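Besinus Trial Supply and Randomization
Site Coordinator Guide

7. Setting Up a Site and Entering the First Participant

This section covers the steps from site activation to the first kit assignment. It assumes that the study has been built and released, and that you have a Coordinator or Lead Coordinator role. If you have a Monitor role you can view the screens described in 7.1 through 7.4 but the Save and Confirm buttons are grayed out.

7.1 Before you start

Have the following at hand:

- The site number from your activation letter. Site numbers in the Clestau study start at 101 and are always three digits.
- The current approved protocol version and its approval date at your site.
- The delegation log, signed by the principal investigator.
- The shipment notice for the first delivery of study drug.

Note: The site number is not the same as the depot number. The depot number is printed on the shipment notice and begins with D.

7.2 Activating the site record

1. Sign in and select Sites > My Sites.
2. Select the site number. The status reads Pending.
3. Open the Details tab. Check the street address, the pharmacy contact and the time zone.
4. If the address is wrong, do not edit it. Select Request Correction and type the correct address in the comment box. Corrections are made by the supply desk at Floddale and usually appear by the next working day.
5. Open the Approvals tab and enter the protocol version and approval date.
6. Select Submit for Activation.

The status changes to Submitted, then to Active when the study manager has signed. You receive an email at each change.

Caution: The time zone cannot be changed once the status is Active. Visit windows are calculated from it. A site set to the wrong zone has to be closed and opened again under a new number.

7.3 Adding staff

1. Select Sites > Staff > Add.
2. Enter the name exactly as it appears on the delegation log.
3. Choose a role. Only one role may be held per person per site.
4. Enter the start date from the log. Future dates are accepted; dates earlier than the site's approval date are not.
5. Select Save. The new user gets a link that is valid for two days.

If the link expires, open the staff record and select Resend. Do not add the person a second time. Duplicate records have to be merged by hand, and the audit trail for both is kept.

The training module is assigned automatically. Until it is marked complete, the user can sign in but sees only the Training and Profile screens. Unblinded pharmacists get a separate module, currently version B, and should not open the one meant for coordinators.

7.4 Receiving the first shipment

1. Compare the outer carton with the shipment notice. The shipment number must match.
2. Stop the temperature logger and download the report.
3. Select Supplies > Shipments and open the shipment with the status In Transit.
4. Attach the temperature report as a PDF.
5. Mark each kit as Received, Damaged or Missing. Mark All Received can be used if every kit has been checked.
6. Select Confirm Receipt and enter your password.

Kits become available for assignment as soon as receipt is confirmed. If the report shows any reading outside the range on the label, select Excursion in step 5 instead. All kits in the shipment move to Quarantine and stay there until the supply desk releases them.

Caution: Never dispense a kit in Quarantine, even if the excursion was short. The system will not assign one, but it cannot stop a kit from being taken off the shelf.

7.5 Screening and randomizing

1. Select Participants > New.
2. Enter the consent date and time. Use the 24-hour clock.
3. Enter the year of birth and sex. Full date of birth is not collected in this study.
4. Select Save. A screening number is assigned. Write it on the source documents.
5. When all screening results are in, open the participant and select Eligibility.
6. Answer every item. An item left blank is treated as not met.
7. The investigator signs the Eligibility screen with their own account.
8. Select Randomize. Read the summary, then select Confirm.
9. Print the confirmation or save it to the site file.

The confirmation shows the randomization number and the kit number. It does not show the treatment group. If Confirm returns message 171, there is no matching kit at your site and no randomization has taken place. Call the supply desk and leave the participant in Screening.

Note: The kit list for the Matlala extension study is held apart from the main list. It contains 3,855 kit numbers and is loaded in full, so the first search after sign-in can be slow. Wait for the list to finish loading before you type in the search box.

7.6 Correcting an entry

Any field entered at screening can be changed up to the point of randomization. After that, use Data Change:

1. Open the participant record and select the field.
2. Select Data Change and enter the new value.
3. Choose a reason from the list. If you choose Other, a comment is required.
4. Submit. The change is routed to the data manager.

Stratification factors are a special case. A change to a stratification factor is recorded for analysis, but the participant keeps the kit and number already assigned.

7.7 Contacts

Supply desk, Floddale: Ramil Castillo
Site activation and user accounts: Linnea Fagerlund
Data changes: Torbjørn Engebretsen

For emergency unblinding, follow section 9. The supply desk does not hold treatment codes.
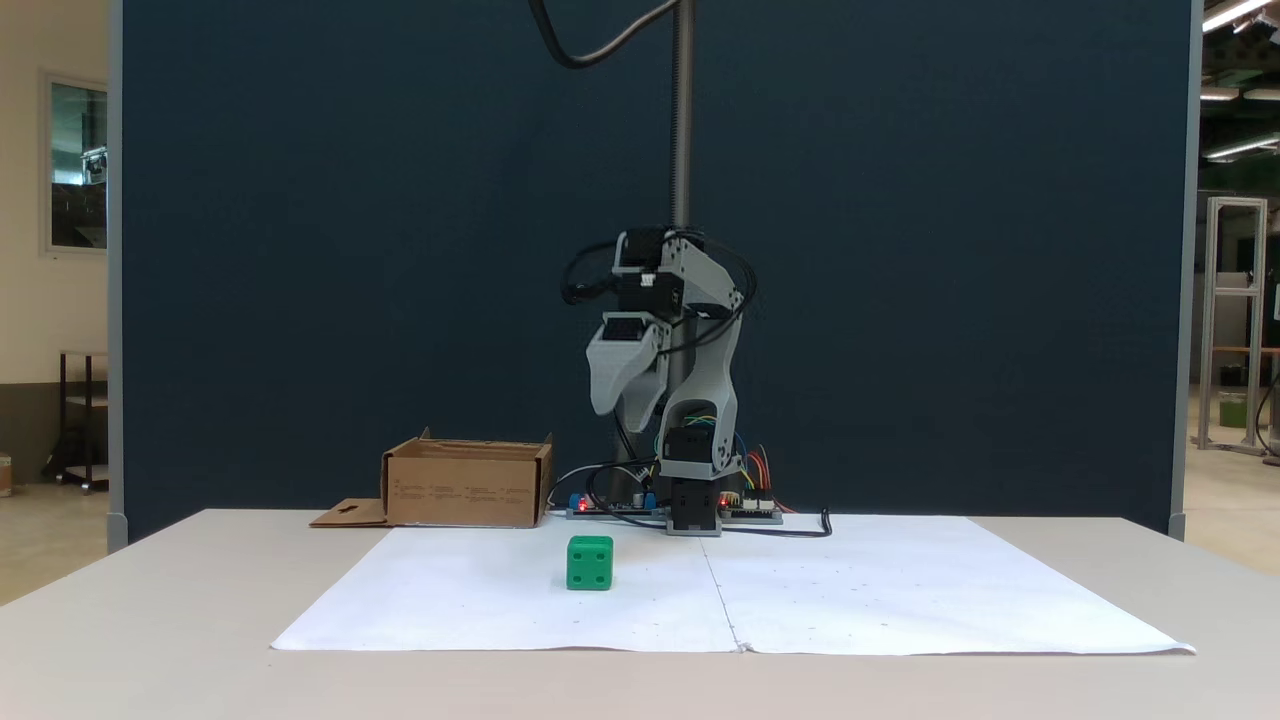
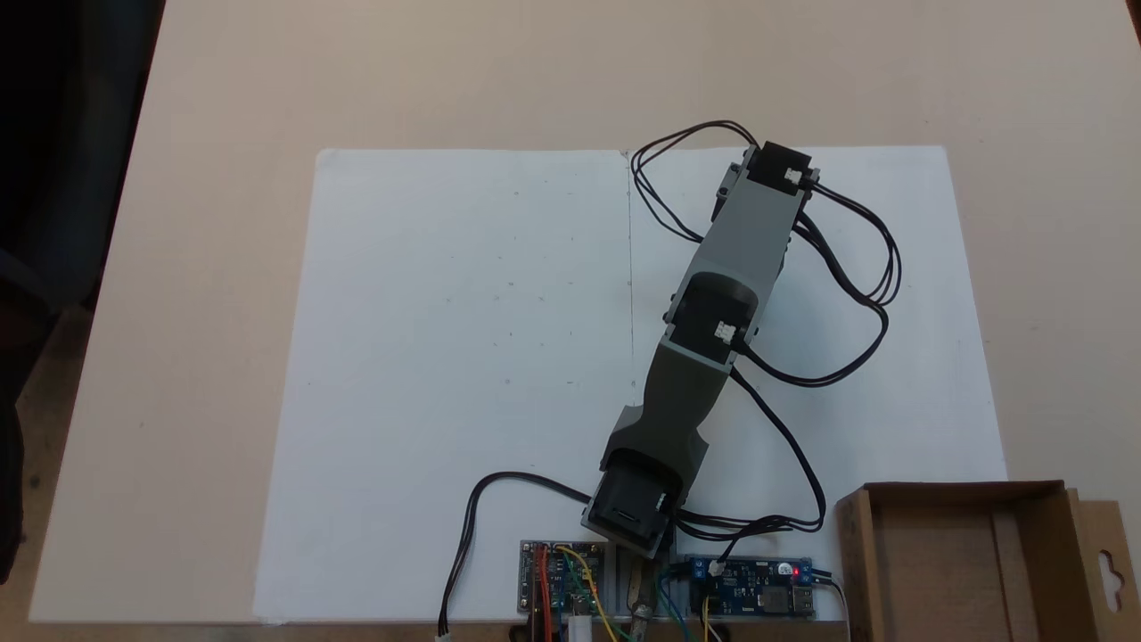

Figures 7-1 and 7-2. Robotic arm with gray links and black servo motors.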